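Writing up the fault we had on the Hetel bench at Bratgate in April. The short version is that the right arm kept moving after it lost contact with its gripper, and it kept moving for longer than anyone on the bench expected. Nobody was hurt. Thread.

Setup first. Two arms, two tables, parallel grippers, a small circuit board to work on. One person sits at the near side during runs. The motion software is Clamum, running on its own computer. The grippers are Sarpong units, and each one talks back to the controller through a cable that runs along the outside of the arm and plugs in at the wrist.

The task was a slow approach. Right arm holds a tool, brings it in toward the board, pauses, backs off. No force, low speed. We had run it plenty of times with no trouble.

What happened: partway through the approach the right gripper stopped reporting. Position went stale, force went stale. The gripper itself did not open. It holds its last grip when it loses the link, and that part worked the way it should.

The arm did not stop. It carried on along the planned path, and then Clamum threw fault 1644 and everything froze. The tool ended up past the pause point and close to the table. The operator had already reached for the stop button by then but the software got there first.

Fault 1644 is "end effector link lost." So the fault was correct. It was just late.

I pulled the log that evening. The link timeout was set to 2000 milliseconds. That is a full two seconds of arm motion with no idea what the hand is doing. At our approach speed that covers a lot more table than you want it to.

Where did that number come from? It's the Clamum default. It was in the config when we installed it and we never changed it. I set up that config, so this one is mine.

I can see why a default would be long. Startup is slow on these grippers, and a short timeout would throw a fault every time you powered on. But startup and mid-motion are different situations, and we were using the same value for both.

Second question was why the link dropped in the first place. First guess was the connector at the wrist. We reseated it, ran again, no fault. Ran again, no fault. I was ready to call it a loose plug and move on.

I'm glad we kept going. On run 14 it dropped again, at the same point in the path. A loose plug should not care where the arm is.

So we stepped the arm through the approach by hand, slowly, with the tool out and someone watching the cable. At one wrist angle the loop pulls tight and gets bent hard right behind the connector. Hold it there, wiggle it, and the link goes in and out.

The loop was long enough for the old path. We had changed the approach angle the week before so the tool came in flatter, and that added wrist rotation. No one rechecked the cable slack after that change. It was treated as a software edit, and our software edits did not get a hardware check.

I cut the jacket back on the bad cable afterward. One of the signal wires had broken inside its insulation. From the outside you could not see anything wrong with it.

The left arm's cable tested fine. Its path has less wrist rotation. We replaced it anyway.

Now the part I would like other people with a similar bench to look at. Our risk sheet had a line for "gripper link lost" and the answer written next to it was "gripper holds, arm stops." Both of those are true. There was no time written next to either one. I signed that sheet.

If your sheet says "arm stops," go find out how long it takes. Don't read it out of a manual. Pull the plug on a slow move, with the tool removed and everyone standing back, and look at the log.

We made 3 changes.

First, the link timeout is now split. Startup keeps the long value. Once the arm is in motion there is a separate short one, and if that trips the arm does a controlled stop and stays stopped until someone clears it at the keyboard. Clamum supports this, the setting is just on a different page from the one you would look at first.

Second, cable routing. Longer loop on the right side, strain relief behind the plug, and before any new path goes live we step through the whole thing by hand and watch the cable from start to finish. It adds time. I have stopped trying to make it shorter.

Third, where the operator sits. Knees under the table edge, hands back, stop button within reach without leaning over the work. Before this the button sat wherever there was room for it, and during this fault it took a reach across to get to it. It has a fixed spot now.

Things we looked at and did not change: gripper behavior on link loss. There was a push to have it open instead of hold. With a pointed tool over a board I do not want the hand opening on its own. Hold is right for us. If you are handling something different you may come out the other way.

Also did not change the approach speed. Slowing down further would have made the old timeout look less bad without fixing it.

A couple of replies to things people asked when I mentioned this earlier.

Did the hardware safety limits trip? No. The arm was moving slowly inside its allowed space the whole time. From the arm's point of view nothing was wrong. That is worth thinking about if you are relying on zone limits alone.

Was the tool powered? Not during that run. We do the path checks cold. A heated tip in the same spot would have been a worse afternoon.

Did we report it to the software people? Yes. I sent the log and the config and asked for the default to be split, or at least for a warning when the motion timeout is left at the startup value. No answer yet. I'll add it to this thread if I get one.

Did we lose anything? One board got a scratch, and we lost the rest of that day plus most of the next. The replacement cable was the cheapest part of it.

We have repeated the pull-the-plug test on both arms since the change. The log shows the stop coming inside the new limit each time. I'm going to keep doing it monthly, and again after any path edit, because I don't trust myself to remember which edits matter.

The same bench handles a few different jobs, so items for other tasks stay lined up at the back by the window. They are out of the path for this one, but they do count as things an arm could reach, and they are now marked on the layout sheet too. 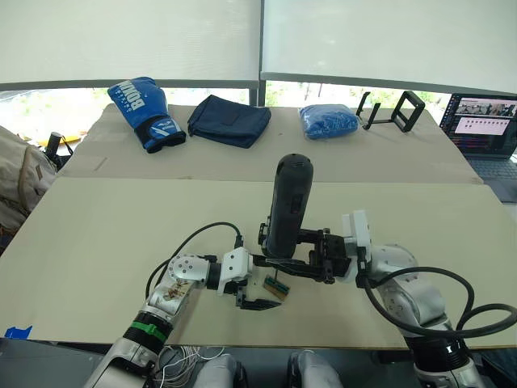
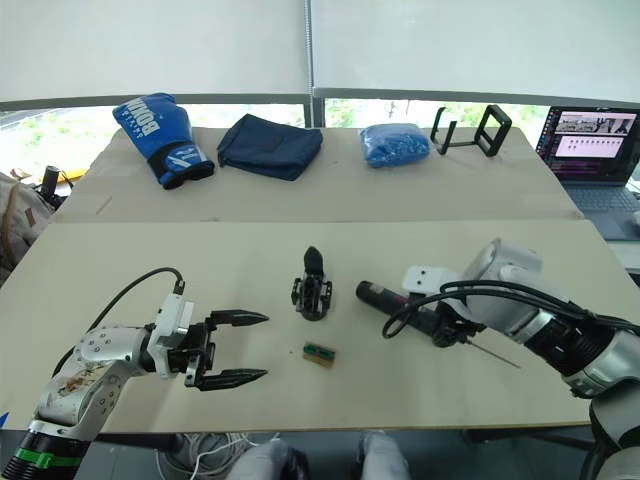 Hetel bench, Bratgate. Both arms over the front table, laptop at far right.

If anyone has a good strain relief clip that fits a wrist bracket without blocking the flange screws, please send me a link. Ours is held on with zip ties for now and I'd like to replace it before the next path change.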